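4.2 What the adjectives are worth

The first problem with studying the language of home listings is that almost all of it is praise. Of the 3000 listings we collected in Sturnthorpe, very few admitted to a fault, and those that did called it potential. We therefore gave up early on any scheme that sorted words into good and bad. Instead we grouped them by what a buyer could check on a visit. "Two sinks" can be checked. "Charm" can be checked only by people who already believe in it.

The listings came from the archive of Zarnik, a local portal that lets agents write as much as they like and in whatever case they like. We kept capital letters as a separate variable. Exclamation marks were counted up to 5 per listing, after which we treated the seller as simply excited and stopped.

Kitchens gave us the most trouble. A kitchen appears in nearly every listing, usually in the opening lines, and agents seem to feel that leaving one plain would be a kind of neglect. The word "chef's" was attached to rooms of every size, including one that the floor plan showed to be a hallway with a stove. Counter space was described as ample, generous, abundant and, in Preltov Heights, "endless," a claim the plan did not support.

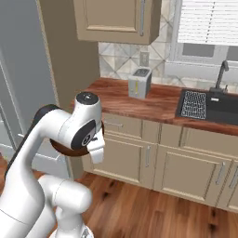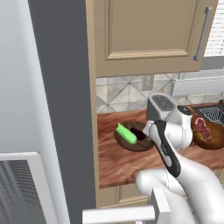 Figure 3. Kitchen counter, two rendered views.

To see whether such words moved prices, we matched each listing with up to 8 others of similar floor area, lot size and age, sold in the same part of town. We then compared final sale prices within each group. The word "updated" was linked to a higher price, but the link shrank once we included the year of the last building permit. Buyers, it seems, were paying for the update and would have managed without the word. "Cozy" went the other way, even among homes of equal size, and we suspect that readers have learned to translate it.

Length behaved oddly. Listings of up to 300 words sold a little faster as they grew longer. Beyond that point the effect faded, then reversed. One reading is that readers tire. Another is that a house which is hard to sell attracts more writing, as each price cut brings a fresh paragraph and the old ones are never removed. Our data cannot separate the two, although several listings in the Monti district had clearly been built up in layers, with a spring garden in the first part and a snug winter fireplace in the last.

Capital letters had no effect on price that we could find. They did go with a longer time on the market, but most of them came from a small number of offices, and when we allowed for the office the pattern went away. We report this with some regret, having hoped for a stronger result.

Two limits should be kept in mind. Zarnik stores only the final version of each listing, so earlier and perhaps bolder drafts are lost to us. We also had no record of what agents said in person during showings. Section 4.3 repeats the matching for rental listings, where the prose is shorter and the word "cozy" is used without shame.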